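4. Loading, cutting and applying tape

Read Section 2 (Safety) before starting. Applies to Kamholm bench dispensers with the Citasix control panel. For dispensers with the older Unia panel, use the key names in Appendix B.

4.1 Before loading

The dispenser accepts rolls on a standard plastic or cardboard core. Minimum tape width is 11 mm. Narrower tape can slip off the feed roller and wrap around the drive shaft. Maximum width is 33 mm with the guides fully open.

Do not load double-sided tape without the release kit (sold separately).

CAUTION: The blade is live whenever the power light is green. Set the main switch to OFF and wait for the light to go out before opening the front cover.

4.2 Loading a roll

1. Set the main switch to OFF.
2. Press both side tabs and lift the front cover until it locks upright.
3. Pull the spindle straight out of its slots. Slide off the old core.
4. Fit the new roll on the spindle with the sticky side facing the feed roller when the tape is pulled forward.
5. Seat the spindle in the slots. Both ends must click.
6. Turn the guide knob until the guides touch the edges of the roll, then back it off one notch.
7. Pull the leading end under the tension bar and over the feed roller. Leave it just short of the blade slot.
8. Close the cover and set the main switch to ON.
9. Press FEED, then CUT. Discard the first piece.

NOTE: If the display shows E2 after step 9, the leading end has not reached the sensor. Repeat from step 7 with the power off.

4.3 Setting the length

The length is set in millimeters with the UP and DOWN keys. The factory setting is 86. Hold either key to change the value in steps of ten.

1. Press MODE until LEN appears.
2. Set the value.
3. Press MODE again to store it.
4. Cut one test piece and measure it on a flat surface without stretching it.
5. If the piece is too long or too short, go to TRIM in the same menu and correct the difference.

TRIM is stored separately for each of the memory positions. It must be set again after a change of tape type, as soft tapes stretch over the feed roller and cut short.

4.4 Applying tape to a curved surface

Most complaints about tape lifting come from application and not from the tape itself. Wide pieces laid over a curve in one pass tend to trap slack, and the slack turns into wrinkles when it is pressed down. Wrinkles leave channels along the edge where dust gets in. A torn end has less even contact than a cut end and usually lifts first.
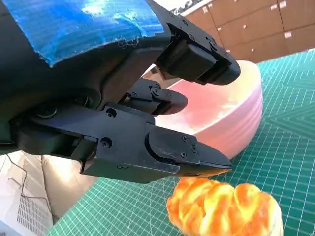 Figure 4-3. Wrinkled tape with a torn lower edge.

For a flat result, use several narrow pieces with a small overlap. Work as follows.

1. Clean the surface with a lint-free cloth and the cleaner recommended for the material. Let it dry.
2. Set LEN to the width of the area plus a small allowance at each end.
3. Lay the center of the piece first. Do not press the ends.
4. Smooth from the center toward each end with a felt squeegee or a gloved thumb.
5. Lay the next piece so that it overlaps the first by a quarter of its width.
6. Trim the ends with a blade held flat. Do not tear.

CAUTION: Do not trim on painted or coated parts. Cut the piece to size on the bench before applying it.

If a wrinkle forms, lift the piece back to the wrinkle and lay it again. Replace the piece if it has been lifted more than once.

4.5 Removing tape

Pull slowly, folding the tape back on itself. Pulling straight up increases the chance of leaving adhesive behind. Glossy film tapes may split along the length. If this happens, start again from the opposite end.

Remove leftover adhesive with Tavares citrus remover or a similar product. Test it first on a hidden area. Do not spray remover near the dispenser. Vapor softens the feed roller, and a softened roller cannot be repaired.

4.6 Cleaning the blade

Clean the blade each time a roll is changed and whenever cut ends look ragged.

1. Set the main switch to OFF and unplug the unit.
2. Put on cut-resistant gloves.
3. Open the front cover and loosen the blade screw by one full turn. Do not remove it.
4. Slide the blade carrier to the left and lift it out.
5. Wipe both sides of the blade away from the cutting edge.
6. Apply one drop of the supplied oil to the felt pad.
7. Refit the carrier and tighten the screw by hand.

Replace the blade after 100 rolls, or earlier if cleaning does not restore a straight cut. The roll counter is under MODE > INFO. Hold CUT to reset it after fitting a new blade.

4.7 Storage of rolls

Store rolls on their sides in the original bag, away from direct sunlight and heaters. Rolls brought in from a cold store should stay in the bag overnight before use. Use the oldest rolls first.

Rolls with a dented core will not turn evenly and may trigger error E5 (feed stalled). Do not try to press the core back into shape inside the dispenser.

Section revised in April. Technical review: Cadi Ellis. For error codes not listed in this section, see Section 7.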